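Student project night, 7/17/23
Speaker notes - Ilango Shetty, Dundside robotics club

Opener: thank Zulkifli for the room. Phones to silent. I have 12 slides, skip 4 if we're behind.

Slide 1. Who we are. After-school club, Years 9 to 11, meets in the old textiles room. Project name is Tando. The task is folding a shirt with two grippers.

Slide 2. Why shirts. A box keeps its shape when you pick it up and a shirt doesn't. Every start position is different. Mention the tea towel from June - we thought it would take a week.

Slide 3. How we collect. One student works the grippers, one student calls the steps, then they swap. Target for the year is 1000 folds. We have 646 logged, and 74 of those were thrown out for bad labels. Zulkifli wrote the labelling sheet, so send label questions to him.

Slide 4. Budget. Skip if short.

Slide 5. The fold itself. Flatten the body first, then sleeves in, then bottom to top. Sleeves are the hard bit. 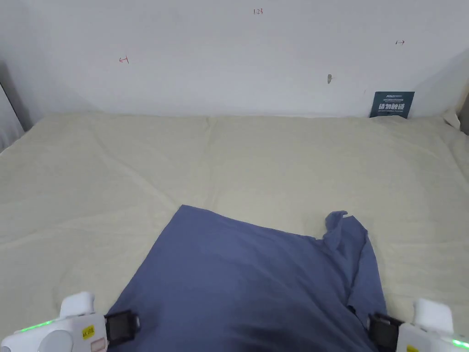
Students used to go straight for the hem and drag the whole shirt with it. Now they sort out the sleeve before anything else moves. Pause here for questions.

Slide 6. Flindcombe meet. We entered 2 teams and came fourth and ninth. Read out the names, check how to say Oei first.

Last slide. Sign-up sheet is by the door. New members need a parent form before they touch the gear.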